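Tundum Table Tennis League
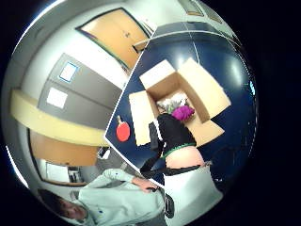 A dark blue table-tennis table with an open cardboard box on it

The Tundum Table Tennis League is an amateur competition for club teams in the town of Tundum and the villages nearby. It is played indoors through the colder half of the year, from early fall until the end of spring, and it has long had a name for close matches, friendly rivalries and rather late finishes on weeknights.

Clubs

There are three clubs in the league, and between them they enter all of the teams. Grarkix is the oldest and plays in a former grain store near the river, a long, narrow building where the end tables are a little short of room behind the baseline (visiting players who like to stand well back have been grumbling about it for years). Brater grew out of a works sports club and kept the name after the works closed. Butkienė is the youngest of the three, and it is fondly known for its junior evenings, which bring in a good many children who had never held a paddle before.

Format

Teams play in 2 divisions. A team is made up of three players, each of whom meets all three opponents in singles, and the evening ends with a doubles match, so that ten points are at stake and a draw is quite possible. Games are played to 11 points, and a singles match goes to the first player to win three games. Until the change to the shorter game, matches were played to 21, and some of the older members still keep to that in practice.

The bottom team in the upper division changes places with the winner of the lower one. When teams finish level, the result is settled on individual matches won, and after that on games.

Records

The highest number of individual matches won by a team in one season is 146, set by the Grarkix first team. The largest entry of registered players was 194, in a season when Butkienė put in extra junior sides.

Summer cup

A knockout cup is held over one weekend in July, with handicap starts given to the weaker player in each match. Brater has won it more often than either of its neighbors, though it has had much less luck in the league itself.

See also

Table tennis
Handicap competitions
Sports in Tundum

Page last changed Thursday, October 28, 2010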